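Section 3: Protecting and caring for your Zakness mattress

Read this section before you put the mattress into use. It applies to all Zakness single, double and king size models, and to the Bivlow topper if you bought one with it.

3.1 Unpacking

1. Carry the roll into the room where it will be used. Two people are needed for the double and king sizes.
2. Remove the outer box and stand the roll at the head of the bed base.
3. Cut the outer film with the plastic cutter supplied. Keep the blade side facing away from the mattress.
4. Unroll the mattress with the label at the foot end, then cut the inner film along the seam.
5. Leave the mattress uncovered for up to 9 hours. It can be slept on before then, but the corners may still look low.

Caution: Do not use a knife or scissors on the inner film. Cuts to the cover are not included in the guarantee.

Note: A slight smell is normal when the film is first opened. Open a window and leave the door ajar.

3.2 Fitting the bottom sheet

1. Fit the washable protector first, shiny side down.
2. Lay the bottom sheet over the protector and tuck in the head end.
3. Pull the sheet towards the foot and tuck in the corners, then the sides.
4. If the Bivlow topper is used, its straps go under the mattress and the sheet goes over both.

Do not tuck the sheet so tightly that the edges of the mattress lift. On slatted bases, check that the gap between slats is no wider than the figure printed on the card in the box.

3.3 Using a loose plastic cover

A loose plastic sheet can be laid over the bedding while you paint a ceiling, eat in bed or sort things out on top of it. Any clean household sheeting will do. It does not need to fit the bed exactly.

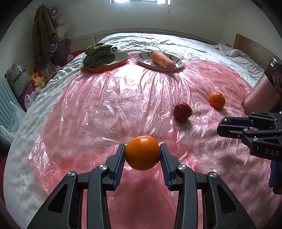 Hoarau, November 20, 2019

The advice on plastic covers was revised on the date given. If your booklet is older, follow the steps printed in this one.

1. Lay the plastic over the made bed and smooth it from the middle outwards. Creases do no harm.
2. Keep sharp or hot items off it.
3. When you have finished, fold the edges in towards the middle so that crumbs and drips stay inside.
4. Lift the sheet away and shake it outdoors. Wipe both sides with a damp cloth and hang it to dry before folding.

WARNING: Plastic sheeting can cause suffocation. Never leave it on a bed where someone is sleeping, and keep it away from babies, small children and pets.

3.4 Spills and stains

Blot the spill with a dry white cloth — do not rub. Fruit juice, tea and wine should be treated with cool water and a little mild soap. Leave the area to dry fully with the bedding off. Do not use bleach, a steam cleaner or a hairdryer.

The zipped cover (part 744) may be machine washed on a cool cycle. The foam core must not be washed.

3.5 Turning

Turn the mattress head to foot every 3 months in the first year. After that, twice a year is enough. Do not flip it over. The Grikix handles on the long sides are for positioning only and must not be used to carry the full weight.

For storage, see Section 4.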